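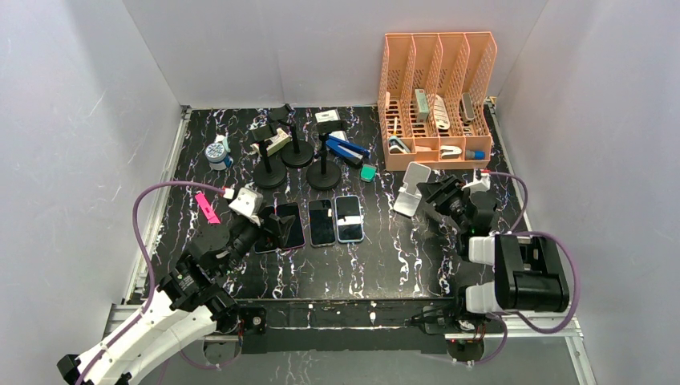
Phones lying face up on a black marble-patterned tabletop, with black round-based stands behind them and a white plastic stand to the right.

Where the office phones go at the end of the day
Oct 1, 2019
By Skeluvura staff
46 shares | 2 comments

The office manager at Granenance has a rule about phones on desks. They go on a stand or they go in a drawer. A phone lying flat on a table, she says, is a phone that somebody is going to put a folder on.

"I've had two cracked screens that way," she says. "Both times it was a binder. You put the binder down, you lean on it to sign something, and then you hear it."

Granenance handles bookings and billing for dental offices. The company gave up its landlines in March and moved to shared cell phones, which staff pick up when they come in and leave behind when they go home. The manager looks after the phones, the stands, the chargers and the rest of the small desk equipment. It is a minor part of her job and takes more time than she was told it would.

The first problem was telling the phones apart. Most are dark and close to the same size, and with the screens off they look alike from across the room. She tried colored cases, but people swapped them. She tried a list on the wall with the color of each phone's edge, silver or blue, and no one read it. Then she started putting small white labels on them.

"On the front, not the back," she says. "Everyone asks me why. If the phone is sitting in a stand, you can't see the back. I put it low on the screen where it doesn't cover the time. When the label gets dirty I peel it off and put on a new one."

Some staff don't like having a sticker on the screen and take it off. She puts it back on.

The stands were bought in two rounds. The first order was for white plastic ones from Safavi, a local office supply store, and she still has some of them in use. They are light and easy to wipe down, and she likes how they look on a dark table. Her complaint is that they slide.

"If you tap the phone at the top, the whole thing goes backward an inch. You end up holding the stand with one hand and poking the phone with the other. For someone who only looks at the phone when it rings, it's fine."

For the second order she went to Matton and got black stands with a flat round base and an upright post. She had asked for a sample first and kept it on her own desk for a month. The round base takes up more room than she wanted, but it stays where it is put. She also found that people were less likely to carry one off to another desk.

"I don't know why that is. The white ones travel. I found one in the kitchen holding up a recipe."

The budget for both orders was $300, and she came in under it. She spent what was left on charging cables, which she now considers the wrong choice. The cables were too short to reach from the outlets under the table to a phone on a raised stand, so the phones had to lie flat to charge. She has replaced most of them with longer ones and keeps the short ones in a box by the printer.

Choosing a table was easier. The company already had one with a black top and white veining, the kind meant to look like marble, left over from the old reception area. The manager wanted a plain gray one. She was told to use what they had.

"It shows fingerprints and it shows dust, and if you put a black phone down on it you have to look twice to find it. Visitors always say it's nice. I wipe it down every evening."

The evening cleanup takes her 30 minutes on a normal day. She takes every phone off its stand first and lays them down in a row, face up, so that she can check the labels and see whether any screens have new marks. The stands get pushed toward the back of the table. She wipes the front half, moves the phones, and wipes the rest. After that she goes over the screens with a dry cloth, checks that each phone turns on, and puts it back where it belongs.

She used to leave the stands where they were and clean between them. It was slower, she says, and the round bases leave a ring of dust if they aren't lifted.

She does not use spray on the phones. A coworker once sprayed cleaner straight onto a screen and some of it got into the speaker, and callers on that phone sounded far away for a week. Spray goes on the cloth, and the cloth is only for the table.

Asked what she would tell another office setting up shared phones, she says to buy one stand before buying a boxful, and to put the heaviest phone in it.

"Put it in sideways too. A lot of stands are fine when the phone is upright. Turn it on its side and it tips over, and you find that out on a video call."

She would also measure the table. Hers looked large enough on paper, but she had measured the phones and forgotten the stands, the notepads and everything else people keep within reach. Some of the staff have since moved their notepads to a shelf, and some have moved the phones to make room for the notepads.

Her next purchase will be a tray with a slot for each phone, which would let her clear the table in one trip. She has looked at two so far. One had slots that were too narrow for a phone in a case. The other was the right size, and she is waiting on a price.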